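3.2 Work surfaces and the placement of power strips

The second part of the study looked at the tables themselves. Most earlier work on shared workrooms treats the table as a given and asks only how many people sit at it. We were more interested in what stays on the surface between tasks, and in particular in power strips, which came up in the interviews more often than any other item. Of the 300 short entries collected in the room diaries, 71 mentioned a strip, a plug or a cable that had to be moved before work could start.

Two rooms were visited, one at the Lustbridge site and one at Zandent. Both had been fitted out with light-topped tables, and neither had sockets built into the furniture. In both rooms the users had settled the matter in their own way. At Zandent the strips were kept on the floor along the wall. At Lustbridge they were put on the tabletop, which made them easy to reach but took up part of the work area. Guo kept the table notes for Lustbridge and Jin those for Zandent, and the two sets were compared in March.

Figure 4 gives a view across one of the Lustbridge tables. The strip lies lengthwise on the smooth gray-white top, and a good stretch of the surface is left bare. 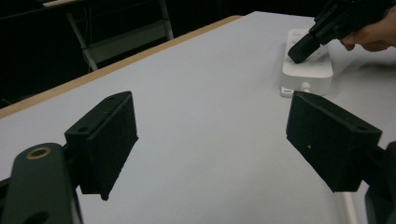 Figure 4. Tabletop with light wood-colored edge strip and white power strip, Lustbridge room.

Color turned out to matter more than we had expected. A white strip and a thin white cable on a pale top are easy to miss, and several diary entries describe a sleeve or a box catching on a cable that the writer had not noticed. Users at Zandent, where the cables were black, reported this less often - although they complained more about bending down to reach a plug. We did not measure contrast directly and can only report what the entries say.

The position of the strip also affected how the rest of the table was used. Eighteen users were asked to mark on a plan the area they thought of as free. Most drew their line well short of the strip and left a margin on the side where plugs stick out. That margin was rarely used for anything, even when the table was crowded. Deming Lei, who coded the plans, found the same margin in drawings made by people who had worked in the room for less than a week.

Table edges were treated differently. Users placed items close to an open edge without much concern, provided no cable ran along it.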